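Plants We Eat: Notes for Unit 2, Corn
Golby Community College, evening section
Notes by Rasmus Petrauskas, with additions from Yakubu Ogbonna's lab handout

Before you start

Last time we finished wheat, and a few of you stayed behind to argue about rye (please keep doing that). Corn is a very different sort of grass. Have the Britov reader open at the chapter on New World grains, and if you can get hold of a fresh cob with the husk still on, bring it to the table with you. These notes make a lot more sense with one in your hand!

A note on words first. In most of the English-speaking world the plant is maize and "corn" used to mean whatever grain the district grew, so when you meet corn in an old English account book, it is probably wheat or barley. In Canada we say corn for the lot and so will I, except where I'm talking about old varieties, where I tend to drift into maize without noticing.

Where it came from

Corn's wild ancestor is teosinte, a bushy grass from Mexico, and if I put a teosinte seed head in front of you, you would not guess what it grew into. It's a thin little thing with a single short run of seeds, each one locked inside a case so hard you could chip a tooth on it. When it ripens it falls apart and the seeds scatter, and that suits a wild grass very well.

For a long time botanists fought over whether teosinte could really be the parent at all. Some wanted an extinct wild maize instead, with soft seeds, that had never been found. What settled most of the quarrel was crossing the two plants and looking at the grandchildren, and then later the genetics. They cross easily. A surprisingly small number of changes of large effect account for much of the difference in shape, and one of them is the gene that controls that stony seed case. Loosen the case and the kernel sits out in the open where you can eat it. There were a great many smaller changes too, so don't write in your assignment that "a handful of genes made corn". They made it look like corn, and farmers did the rest over thousands of years.

And the other side of the bargain is that modern corn can't get by without us. A cob that falls on the ground whole gives you a tight clump of seedlings all fighting for the same bit of soil. The husk holds the seeds in. Somebody has to open it and spread them out.

How a cob is built

I love this part. The tassel at the top of the stalk is the male flower and sheds the pollen. The ears sit lower down, where a leaf meets the stalk, and they carry the female flowers. Every silk runs back to one spot on the cob where one kernel could grow. A pollen grain lands on the silk, sends a tube the whole way down the inside of it, and fertilizes that one ovule. If the silk was missed (hot dry wind, a thin planting, a nibbling insect) you get a gap.

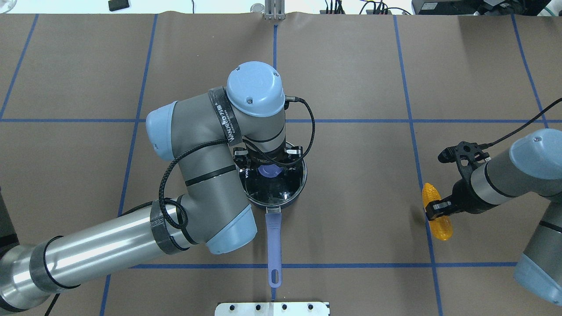
So a gappy cob is a record of a bad pollination week, and there's nothing wrong with eating it. Gardeners who plant one long skinny row nearly always get gaps, which is why the advice is to plant in a block. Wind carries the pollen, and a block gives it something to land on from every side.

Try this with your own cob. Count the rows of kernels around the middle. You will almost always get an even number, and the cause goes back to the way the flower parts form. The tiny bumps on the young ear split in pairs, each pair member carries one working floret, and so the rows come two at a time. Yakubu has offered a free coffee to anyone who finds an honest odd-rowed cob, and he has been very safe so far. Mind you, rows can drop out toward the tip, so count in the middle or he won't pay.

One more thing to look for. If you have a cob with mixed kernel colours, each kernel is its own offspring and could have a different father. A cob is a family, and on one ear you can see inheritance laid out in front of you. Barbara McClintock worked out that pieces of genetic material can move by studying the speckles and streaks on kernels. Read the boxed section in Britov on this; it is short and very good.

The main kinds

Learn these by what is inside the kernel, and the names will follow.

Flint: a hard glassy layer all round, with a little soft starch in the centre. Keeps well, does well in cool short seasons, and was grown widely in the northeast of the continent long before Europeans arrived. Good polenta is often flint.

Dent: hard starch down the sides, soft starch running up to the crown. The soft part shrinks as it dries and leaves the dimple. This is most of the field corn you drive past in October.

Flour: soft all the way through, easy to grind by hand, and lovely to bake with. It also moulds more readily in the damp.

Popcorn: very hard, with a tough hull that holds pressure. There's a small amount of water in each kernel. Heated, it turns to steam, the starch softens to something like a hot jelly, the hull gives way and the whole lot foams outward and sets. If your popcorn won't pop, it may have dried out too far, or the hulls may be cracked.

Sweet: a change in one gene slows down the making of starch, so sugar builds up in the young kernel. We eat it unripe. Left to dry, a sweet corn kernel goes wrinkled because there isn't enough starch to fill it out.

Sweet corn and the hurry to get it home

The old advice was to put the water on to boil and then go out and pick. For the older sweet varieties that was good sense, as the kernel keeps on turning sugar to starch after picking, and faster when warm. The newer "supersweet" types have a different change (the name you'll see is shrunken-2) and hold their sugar for days in the fridge. They also taste less creamy, to me at least, and the seed can be fussy about cold soil. Grow supersweet well away from the other kinds, too. If the pollen crosses, both lots can come out starchy, and a whole summer's patience ends up fairly dull on the plate!
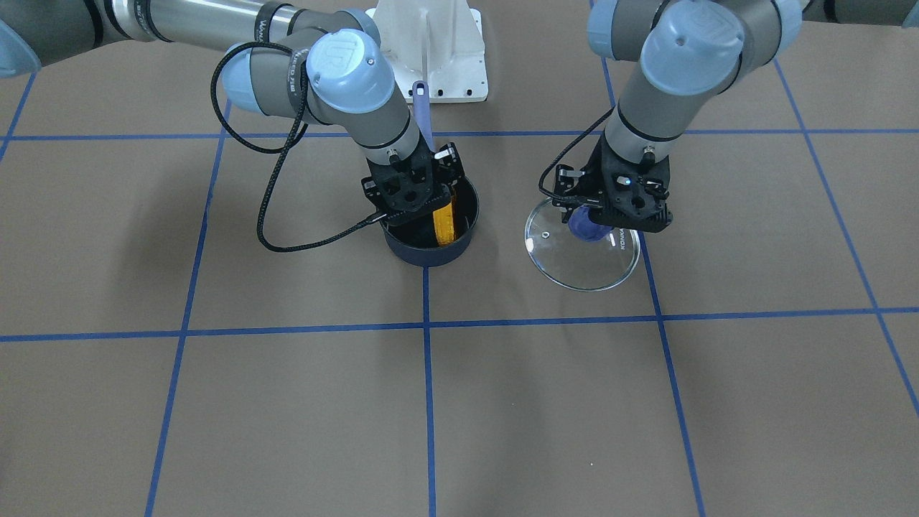

Reading time for the rest of this unit: 20 minutes

The alkali question

If you remember one idea from this unit, make it this one. Across Mexico and Central America, cooks have long simmered dried maize with lime (the mineral kind) or with wood ash, left it to steep, then rinsed it. The result is nixtamal. The hulls slip off, the grain grinds into a dough that holds together, and the smell is wonderful, you'd know it anywhere as the smell of a tortilla. Plain cornmeal and water won't make that dough. Give it a go and watch it crumble.

The treatment also frees up niacin, one of the B vitamins, that is bound up in the grain in a form our bodies use badly. When maize was carried to Europe and elsewhere, the seed travelled and the cooking method mostly stayed behind. Where poor families then lived on cornmeal and very little else, pellagra followed, first described in Spain and northern Italy and later a terrible thing in the American South. People blamed spoiled grain, they blamed infection, they blamed the poor themselves. The shortage in the diet took a long time to be accepted. Joseph Goldberger's work is the part to look up, and I'd like you to notice how much of the resistance to him had little to do with the evidence.

People who ate maize with beans, squash, fish or meat were much better protected, with or without the lime. So be careful how you put it: corn by itself did not cause pellagra, and a narrow diet forced on people by poverty had a great deal to do with it.

Northern cooks had their own way of doing things. Haudenosaunee corn soup begins with white corn boiled in hardwood ash, then washed in a basket until the hulls float free. Hominy in the American South comes from the same family of methods, learned from Indigenous cooks. We'll have the corn soup reading next unit.

For the lab

We meet in the Lloyd Building kitchen. You will work in pairs with dried white flint and food-grade pickling lime. Lime is caustic, so gloves and glasses on before the jar is opened, and use stainless steel pots only (it attacks aluminium). Simmer for 30 minutes, then the pots stand overnight and Yakubu rinses them in the morning. You'll grind at the second session. Rub a kernel between your fingers before you grind it and write down what the hull does. I want your own words on this and not Britov's.

Written work

Answer one of these on the Gastora page, in plain sentences, a page or so.

Why did the seed travel so much more easily than the method?

What would an archaeologist need to find to say that people at a site were treating their maize with lime or ash? Think about pots, residues, and what rots.

Choose a corn dish from your own family or neighbourhood and work out which kind of kernel it needs. Then ask whoever cooks it whether another kind would do, and report the answer, including the tone of voice.

The unit quiz is open book and the pass mark is 65. If you miss the lab, email me and come to the repeat session. Spare cobs are in the cold room, bottom shelf, help yourselves.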